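Cliltel veröffentlicht Version 4 der Planungssoftware Dremov

Neue Wahrnehmung für Glastüren und Griffe - beidhändige Abläufe werden aus der Kopfperspektive gelernt

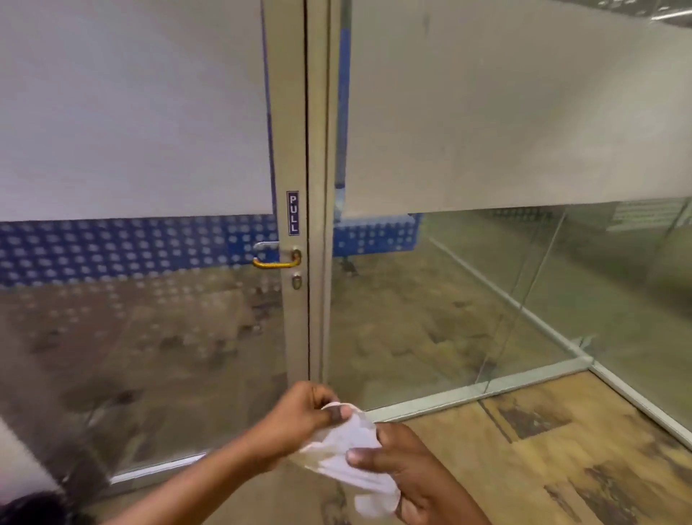 Plostton, im Februar

Die Cliltel GmbH, Hersteller von Steuerungs- und Planungssoftware für mobile Serviceroboter, stellt die Version 4 ihres Programmpakets Dremov vor. Im Mittelpunkt der neuen Version steht eine Aufgabe, die in fast jedem Bürogebäude täglich anfällt: das Abwischen von Türgriffen an Glastüren. Die Software ist ab sofort für Bestandskunden verfügbar, Neukunden erhalten sie ab dem nächsten Monat.

Glastüren gehören für die Wahrnehmung eines Roboters zu den schwierigen Objekten. Tiefenkameras messen oft durch die Scheibe hindurch und liefern den Abstand zum Boden im Nebenraum statt den Abstand zur Tür. Dazu kommen Spiegelungen des Griffs im Glas und, bei vielen Türen, ein zweiter Griff auf der Rückseite. Ältere Versionen von Dremov haben in solchen Fällen den falschen Griff als Ziel gewählt oder die Planung abgebrochen.

Das neue Modul geht einen anderen Weg. Es sucht zuerst die Teile der Tür, die zuverlässig sichtbar sind, nämlich Rahmenprofile, Schilder und die Kanten von Sichtschutzfolien. Aus diesen Merkmalen berechnet es die Ebene der Scheibe. Erst danach wird der Griff gesucht, und zwar nur auf der Seite, auf welcher der Roboter steht. Auch bedruckte Folien mit Punktmuster, die früher häufig als Rauschen verworfen wurden, werden jetzt für die Berechnung benutzt.

"Wir haben lange versucht, das Glas selbst zu erkennen. Besser ist es, das zu erkennen, was auf dem Glas klebt und was es festhält", erklärt Viorica Ursu, Leiterin der Abteilung Wahrnehmung bei Cliltel. "Ein Schild neben dem Griff ist für uns sehr viel wert, weil es flach ist und klare Ränder hat." 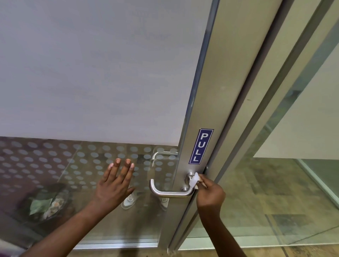

Arbeit am Griff einer Glastür: Die linke Hand liegt flach am Glas, die rechte hält ein kleines weißes Tuch oder Papier an den Beschlag.

Die zweite Neuerung betrifft die Bewegungsplanung. Dremov 4 lernt den Ablauf aus Aufnahmen, in denen Menschen diese Arbeit aus der eigenen Blickrichtung zeigen. Für die neue Version wurden 173 solche Aufnahmen ausgewertet und in einzelne Phasen zerlegt: Tuch falten, Tür abstützen, Griff umfassen, wischen, loslassen. Das Abstützen war im ursprünglichen Plan nicht vorgesehen. Es kommt in den Daten aber so regelmäßig vor, dass das Entwicklungsteam dafür eine eigene Phase eingeführt hat, mit einer eigenen Kraftgrenze für den zweiten Arm.

Der Planer verteilt die Rollen der beiden Arme selbst. Welcher Arm stützt und welcher wischt, hängt von der Anschlagseite der Tür und vom freien Platz vor dem Rahmen ab. Ändert sich die Lage des Tuches in der Hand, wird die Wischbahn neu berechnet. Eine solche Neuberechnung dauert auf dem mitgelieferten Steuerrechner 260 Millisekunden.

"Ein Tuch hat bei jedem Griff eine andere Form, und man kann es nicht wie einen starren Gegenstand behandeln", sagt Mitiku Weldu, der den Planer mit entwickelt hat. "Wir verfolgen deshalb nur den Teil des Tuches, der die Oberfläche berührt. Der Rest darf hängen, wie er will."

Zum Paket gehört außerdem ein überarbeitetes Werkzeug für die Beschriftung von Aufnahmen. Kunden können damit eigene Abläufe in Phasen einteilen und in den Planer übernehmen, ohne Programmcode zu schreiben. Für eine neue Türform empfiehlt Cliltel mindestens 30 eigene Aufnahmen. Diese bleiben auf den Rechnern des Kunden und werden nicht an Cliltel übertragen.

Als erster Partner setzt der Gebäudedienstleister Yimer die neue Version ein. Geschäftsführerin Tsehay Yimer sieht darin vor allem eine Hilfe für die Spätschicht. "Unsere Leute sollen sich um die Räume kümmern, in denen etwas zu entscheiden ist. Die Griffe auf dem Flur sind immer gleich und es sind sehr viele."

Nicht unterstützt werden in der Version 4 Drehtüren und Türen mit automatischem Antrieb. Eine Erweiterung für Schiebetüren ist in Vorbereitung, ein Termin steht noch nicht fest.

Über Cliltel
Die Cliltel GmbH mit Sitz in Plostton entwickelt Software für Wahrnehmung, Planung und Steuerung von mobilen Robotern mit zwei Armen. Geschäftsführer ist Amanuel Habte.

Pressekontakt
Eliseo Rosales
Cliltel GmbH, Plostton
Datenblatt und technische Dokumentation zu Dremov 4 werden auf Anfrage zugeschickt. Abdruck frei, Belegexemplar erbeten.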